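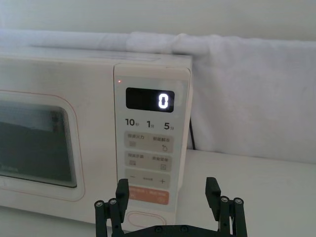
흰 상판 위의 크림색 전자레인지. 표시창 숫자는 0.

족보 모임 소식 (5/30/18)

급하게 씁니다. 지난 호에 예고했던 편지 묶음 정리, 절반쯤 왔습니다. 순서가 좀 뒤죽박죽이어도 양해 바랍니다.

먼저 Zirnis 상회 편지들. 외증조부 쪽에서 거래하던 집으로 알려져 있는데, 그동안은 이름만 전해지고 근거가 없었죠. 이번에 영수증이 나왔습니다. 날짜는 번져서 못 읽고 도장만 선명. 같은 봉투에서 외증조부 필체로 보이는 메모도 한 장. "잔금은 봄에"라고만 적혀 있습니다. 어느 해 봄인지는 모르겠음. 혹시 집에 비슷한 도장이 찍힌 종이 있으신 분은 앞뒤로 다 스캔해서 보내주세요. 뒷면이 중요합니다. 뒷면에 계산한 흔적이 남아 있는 경우가 꽤 많아요.

편지는 전부 432통입니다. 봉투만 있고 속이 없는 것도 한 통으로 쳤습니다. 반대로 속지만 돌아다니는 것들은 따로 상자에 넣어 두었고 아직 번호를 안 매겼어요. 글씨체로 짝을 맞춰볼 생각인데 시간이 걸릴듯.

외증조모 생년 문제. 이거 또 나왔습니다. 호적에는 동생분보다 늦게 태어난 걸로 되어 있어서 다들 이상하다고 했던 그 건이요. 편지 중에 환갑 잔치 이야기가 나오는 게 있습니다. "올해 60이시니" 하는 대목. 만으로 센 것인지 세는나이인지에 따라 한 해가 왔다갔다 합니다. 어느 쪽이든 호적 생년은 안 맞아요. 출생신고가 늦었다고 보는 게 제일 자연스러운데, 단정은 안 하겠습니다. 가계도에는 일단 물음표를 달아 두었습니다. 지우지 말아 주세요. 지난번에 누가 지우셨더라고요.

Fenonura에 살던 분들. 배 타고 나갔다는 작은할아버지네 가족 이야기입니다. 엽서가 여덟 장 있는데 마지막 엽서 이후로 소식이 끊겼습니다. 마지막 엽서에 새 주소가 적혀 있긴 한데 번지수 부분이 접힌 자리라 종이가 닳아서 안 보입니다. 확대해도 마찬가지. 길 이름 첫 글자만 겨우. 그쪽 교회 장부를 열람할 수 있는지 문의 편지를 보냈고 답장은 아직입니다. 현지 말을 읽을 줄 아는 분이 친척 중에 계시면 연락 부탁드려요. 번역기로 돌렸더니 "염소가 결혼했다"고 나와서 포기했습니다. 염소는 아마 별명이 아닐까 하는 의견이 있었음.

Wickramasinghe 문고에서 복사본이 왔습니다. 2월에 신청한 건데 이제야. 옛 학교 학적부 일부하고 졸업 사진 한 장입니다. 사진 뒷줄에 서 계신 분이 큰할아버지라는 말도 있고 사촌이라는 말도 있어서, 귀 모양을 비교해 보자는 얘기까지 나왔습니다. 저는 큰할아버지 쪽에 한 표. 눈썹이 우리 아버지랑 똑같습니다. 원본은 문고에 있고 복사본을 다른 데 올리는 건 안 된답니다. 꼭 지켜주세요. 보고 싶은 분은 다음 모임 때 직접 보시면 됩니다.

가계도 프로그램은 Luma로 옮기는 중입니다. 예전 파일에서 한자 이름이 깨지는 문제가 있었는데 옮기고 나니 대부분 괜찮아졌어요. 다만 같은 이름 쓰시는 분들이 한 사람으로 합쳐진 데가 몇 군데 있습니다. 돌림자 때문에 그래요. 증조할아버지가 자기 조카와 합쳐져서 부인이 두 분이 되어 버린 곳은 제가 고쳤습니다. 다른 데서도 이상한 게 보이면 직접 고치지 마시고 저한테 알려주세요. 직접 고치면 어디가 바뀌었는지 알 수가 업습니다. 한 가계도에 최대 700명까지 들어간다니까 외가 쪽까지 같이 넣어도 당분간은 괜찮을 것 같습니다.

사진 보내실 때 부탁. 앨범에서 억지로 떼지 마세요. 풀로 붙인 건 그냥 앨범째로 찍어주시는 게 낫습니다. 뒷면 글씨가 궁금한 건 알지만 지난번에 한 장이 찢어졌어요. 그리고 파일 이름에 "할머니"라고만 쓰시면 어느 할머니인지 모릅니다. 할머니가 너무 많습니다. 성함이랑 대략 언제쯤인지, 모르면 모른다고 써주세요. 사진에 볼펜으로 표시하는 것도 이제 그만.

구술 녹음도 계속 받습니다. 고모님 댁에서 녹음한 것은 잘 들립니다. 피난 때 이야기, 우물 이야기, 그리고 팔아버린 재봉틀 이야기. 재봉틀 이야기는 편지에 나오는 것과 누가 팔았는지가 달라요. 양쪽 다 적어 둡니다. 녹취 푸는 것 도와주실 분 구합니다. 사투리 아시는 분이면 더 좋고요.

다음 호에는 산소 비석 글씨 읽은 것을 싣겠습니다. 이끼 때문에 두 글자가 아직 안 풀렸는데 그때까지 못 읽으면 빈칸으로 나갑니다. 원고랑 스캔 파일은 늘 보내시던 메일 주소로. 용량 크면 나눠서 보내 주세요, 지난번에 메일함이 꽉 차서 몇 분 것을 못 받았습니다.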